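Stellow Project: Safe Practice for Robotic Disassembly of Desktop Computers
Progress report to the funder, second reporting period
Prepared by the project team, Larham workshop
Saturday, December 21, 2024

1. Status

Work on the draft code of practice is on schedule. Sections 1 to 4 of the draft have been through internal review. Section 5 (handling of processors and sockets) is in trial use at the Larham cell. Section 6 (records) has slipped and will be delivered in March, with no effect on the budget.

Spending is within the approved amount. One change between budget lines was needed to pay for replacement fingertips and is covered in item 6.

2. Work completed

The risk assessment for the Larham cell was redone after the gripper change. The earlier version treated the gripper as a fixed part of the arm and did not list pinch points between the fingers. The new version lists the gripper as a separate item with its own hazards, its own inspection interval and its own sign-off.

The team logged 1,543 handling actions in the period. An action is one approach, one contact and one withdrawal, whether or not a part is removed. Of these, 401 were at or next to the processor socket. The remainder were on memory modules, cable connectors, case screws and expansion cards.

Chamoun supplied the revised cell controller in week three. It applies the speed limit by zone, so the limit no longer depends on the operator choosing the correct program. The old method relied on a label on the pendant and was recorded as a weakness in our last report.

3. Draft rules for work inside the case

The rules below apply once any part of the gripper has passed below the top edge of the case. They are given as they stand in draft 4.

3.1 Power. The computer is disconnected from the mains before it enters the cell. The operator presses the power button once after disconnection and waits one minute. Both steps are entered on the job sheet.

3.2 Static. The case is bonded to the cell earth point. The bond is checked at the start of each shift and after any change of fixture.

3.3 Fixture. The case is clamped on two sides. Clamping on the rear panel is not allowed.

3.4 Speed. Tool speed inside the case is limited to 100 mm per second. Within the socket zone the limit is lower and is set by the controller.

3.5 Clearance. The path is checked for the full width of the gripper body as well as for the fingertips. In the socket zone the body sits over other parts of the board while the tips are at the processor, and capacitors and loose wiring are close by.
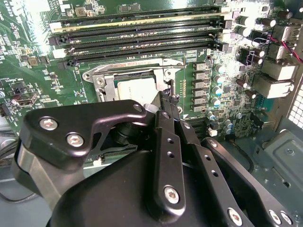
3.6 Contact at the processor. Tips may touch the edge of the heat spreader or the retention frame. They may not touch the memory slots, the capacitors or the chokes beside the socket. Contact with any of these is logged as an event even where there is no visible damage.

3.7 View. Where the finger hides part of the processor from the wrist camera, the operator confirms position from a second view before force is applied. If no second view is available, the tool is withdrawn.

3.8 Stopping. Any person in the cell area may stop the work. Restart is by the operator only, after the reason has been written down.

4. Findings from trial use

Rule 3.5 caused the most discussion. Operators had been checking clearance at the tips alone, and the first path checks under the new rule rejected several programs that had been in regular use. These have been rewritten.

Rule 3.7 adds time to each socket job. We considered limiting it to force above a set value but could not find a value that suited both old and new boards. The rule stays as written for the next period.

The definition of "socket zone" is still unsettled. Draft 4 uses a fixed box centred on the socket. This works poorly on small boards, where the box takes in most of the memory slots. A definition based on the retention frame plus a margin is being tried.

5. Outside review

Curkska is reading the draft against its own repair bench procedures. Written comments on sections 1 to 3 have been received. The main request is for plainer wording in the stop and restart rules, and this has been done. Comments on section 5 are expected in the next period.

6. Budget note

Fingertips wore faster than planned. A set was budgeted for the whole year and was replaced partway through this period. The cost was met from the travel line, which was underspent. Draft 4 now includes a tip inspection every 100 actions.

7. Next period

Complete section 6 and issue draft 5.
Settle the socket zone definition.
Repeat the clearance checks on small-format cases.
Train two further operators on the revised controller.

One decision is requested from the funder: whether the final code should cover laptops. The present rules assume an open desktop case and would need a separate section on batteries.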